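Pevico Hand-Crank Slicer, four months in

Posted 7 August 2024

I bought the Pevico in April after one too many trips to the deli counter, where I'd wait in line behind people ordering for what I can only assume were weddings. I like my salami thin. I like my cheese thin too. And I'm not good enough with a knife to get either one that way, no matter how many times I sharpen the thing.

So, the basics. It's a hand-crank slicer, no cord, with a round steel blade and a little sliding tray you push the food along on. There's a suction base that locks with a lever on the left side. Mine came in red, which wasn't the color I ordered, but I decided I liked it before I got through to customer service so I let it go.

Setup took me 8 minutes, and most of that was peeling the sticker off the blade guard. (Why do they put stickers on those? It left a gummy patch I had to go at with cooking oil.) The instructions are one folded sheet with drawings so small I gave up and just guessed where the tray went. I guessed right.

First test was a hard salami, because that's what I bought it for. Straight out of the fridge it cut beautifully! Nice even rounds, a bit floppy, the kind you can fold over a cracker. When I tried again with one that had been sitting on the counter all through lunch it was a different story – the fat gets soft and smears on the blade, and you end up with ragged edges on every other piece. Keep it cold and you'll be happy.

The thickness dial is my biggest complaint. It goes from paper thin up to sandwich thick, and the numbers on it mean nothing at all. I use 2 for anything cured and I've more or less stopped touching it. If you do bump it, and you will, because it's right where your thumb goes, you get one fat slice in the middle of your nice thin ones.
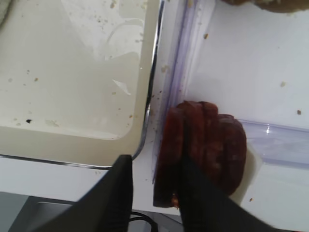 Cheese was a mixed bag. Swiss and provolone went through fine. A young cheddar was okay once I learned to crank slower. Mozzarella was a mess, and I ended up eating the evidence standing at the sink. Bread I wouldn't bother with. I tried a crusty loaf and the suction base popped loose halfway through, and the whole slicer tipped toward me with the loaf still in it. My counter is tile, so maybe the grout lines don't help. On my sister's smooth counter it held like it was bolted down.

Vegetables were the nice surprise. Cucumbers, potatoes for a gratin, a whole head of cabbage cut into wedges first. I made slaw for a block party and it took me no time, though cabbage did go all over the floor on the handle side. There's a gap under the tray where small stuff escapes. Put a cookie sheet down first.

Now cleaning. The blade comes off with a coin, and everything but the crank can go in the top rack. I wash the blade by hand anyway. The tray has a groove along the back where meat bits collect, and you need an old toothbrush to get in there. It's a pain, and if you only want a few slices for one sandwich you'll be grumpy about it. I've started doing a whole salami on Sunday and bagging it up for the week, so I only have to clean the thing once.

I looked at two others before I settled on this one. The Hikel is electric and weighs a ton, and it costs 300 dollars, which is a lot of lunch meat. I've used one at a friend's house and it's lovely and very loud. The Vuvivari is a smaller hand-crank model, cheaper than mine, but the tray is so short you'd have to cut your salami in half to fit it. I almost bought it and I'm glad I didn't.

As for how it's holding up, the blade still feels sharp and the crank has picked up a small squeak. A drop of food-safe oil fixed it for a couple of weeks and then it came back. The rubber on the base looks fine. The red paint has a chip near the lever where I knocked it against the faucet, my fault.

Would I buy it again? Yes, for meat and vegetables, if you've got a smooth counter and somewhere to keep it. It doesn't fold down, and it's taller than it looks in the photos online, so measure your cabinet. Mine lives on top of the fridge next to the waffle maker.

Four stars. I'd go higher if they moved that dial.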